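Duvham Regional Health Partnership
Workforce Subgroup - Minutes, May

Present: Ebise Belay (chair), Zohreh Mahmoudi, Čestmír Matoušek, Jianguo Ding (minutes)
Apologies: Pouran Mohammadi (comments sent in by email)

1. Minutes of the last meeting
Agreed, with one fix: the night rate for home health aides was left out of item 4. It has been added.

2. Home visit nursing pilot
Zohreh reported that 9 nurses have now signed up to the pilot. The plan approved last fall called for 120. She said the sign-up form is long and asks for license details the county already holds. Čestmír doubted the form was the problem and asked what the pilot pays for travel between visits. It pays nothing for travel. The chair asked that this be written down plainly, and it is.

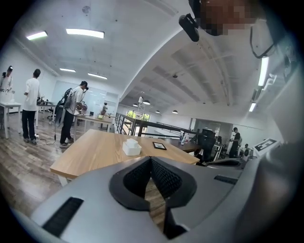 Table and desk, May.

3. Staffing agency proposal
Culimport has offered to supply temporary nurses to the Mitberg clinic on a six-month contract. The subgroup had read the offer and was not persuaded. It promises "full coverage" and does not define it. There is a placement fee of $600 per nurse, charged again if the same nurse is renewed. Jianguo could find no penalty for unfilled shifts anywhere in the text. Zohreh said Mitberg can't wait much longer and a poor contract might still beat closed beds. Čestmír said he had heard that argument the last time, and the beds closed anyway.
Action: Ebise to ask Culimport for fill rates at other clinics, in writing. No decision until they arrive.

4. Nikzad training course
The Nikzad refresher course for nurses returning to work has 10 places. The course summary calls demand "strong" but gives no number of applicants. The subgroup would like to see one - and also how many of last year's group are working in the county now. Zohreh thought most were. There was no list to check this against.
Action: Zohreh to get both numbers before any more money is discussed.

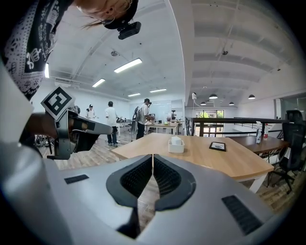
Pouran Mohammadi wrote that the subgroup was being too hard on the course. In her view, a nurse who comes back for even one year is worth the cost, and asking for more paperwork will only slow down the next round. Čestmír replied that two numbers are hardly paperwork. The chair left the action as it stands.

5. Other business
The parking question at Mitberg was raised again and put off again.

Meeting closed at 4:40 p.m.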